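Acta de la reunión de seguimiento de la jornada de puertas abiertas, Flurthorpe, 27/09/2020

Asistentes: Aaliyah Bélanger (preside), Josée Landry, Dale Bouchard, Sylvie Beaudoin (acta). Excusa su ausencia Océane Bergeron, que ya había dicho que no trabajaba los domingos.

1. Visita a Inach
Landry informa de la visita al taller. La demostración principal consistía en manipular bolsas de plástico con cierre, tarea que cualquier asistente a esta reunión domina desde la infancia. Bouchard pide que conste que él no. 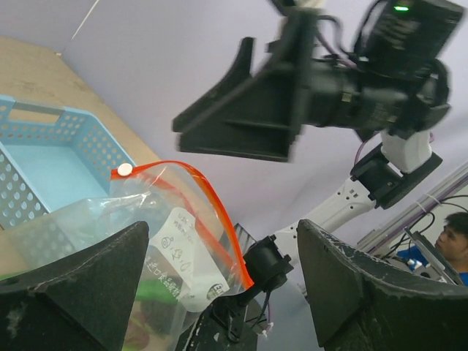
El público aplaudió dos veces, la segunda durante una pausa técnica. Se repartieron 186 folletos de los 1.000 impresos. Bélanger pregunta qué se hará con el resto. Silencio prolongado.

2. Edición de diciembre
Se acuerda repetir en la sala Carnegie. Bouchard propone invitar también a Zidix. Se aprueba por 3 votos y la abstención de Landry, que recuerda la factura del catering.

3. Ruegos y preguntas
Beaudoin ruega que las demostraciones empiecen a su hora. Se toma nota, como en el acta anterior.

Pendiente: Landry pedirá a Inach la lista de enchufes.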